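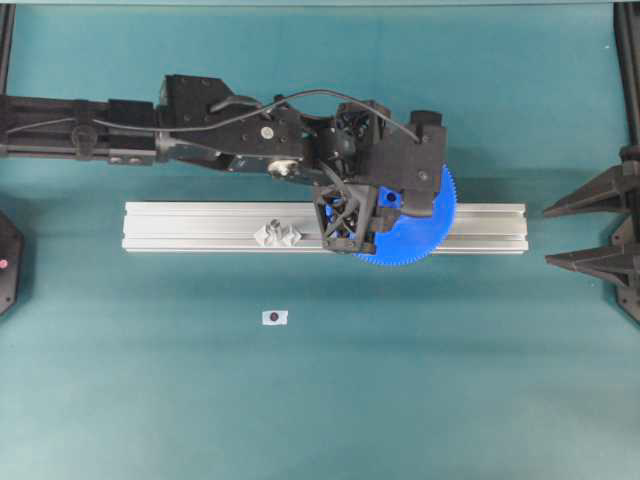 I bought the Ulleo bench mat in February, after my old cutting mat became so curved that small screws were rolling to the middle of it. It is sold for hobby workshops and I paid 60 for the large size. The color is called "lagoon" in the shop, but I would say simply teal. I was not sure about such a strong color for a work surface, and now I would not go back to gray. A length of aluminum T-slot profile lying across it is very easy to see, also the grooves, and a small pale gray part does not disappear as it did on my old mat.

The surface is smooth but not slippery. When I file the end of a profile, I put the piece flat and hold it with one hand, and it stays where I want. The metal dust comes off with a damp cloth. Oil needs a little soap. I had one bad stain from a blue marker, and it is still there if you look from the side.

The mat arrives rolled, and this is my first complaint. The leaflet says it becomes flat in one night. Mine needed 6 days, with heavy books on the corners - and one corner still lifts a bit when the room is cold. I wrote to Tadgate, the shop where I ordered, and they answered quickly and offered to change it. I did not send it back, as the corner is behind my vise and does not disturb me.

The second complaint is heat. The maker gives a limit of 80 degrees, so a soldering iron must have its own stand, and a hot glue gun also. I keep a ceramic tile for this.

Before ordering I compared it with the Brotenier mat, which is thicker and has a printed grid. The grid is useful if you cut paper or fabric. For metal parts I prefer a plain surface, and I measure with a steel ruler anyway. The Brotenier also costs 2 times more in my country.

I would recommend the Ulleo to people who assemble small frames and brackets at a table and lose parts often. If you mostly cut with a knife, look at another product, because the knife marks do not close again.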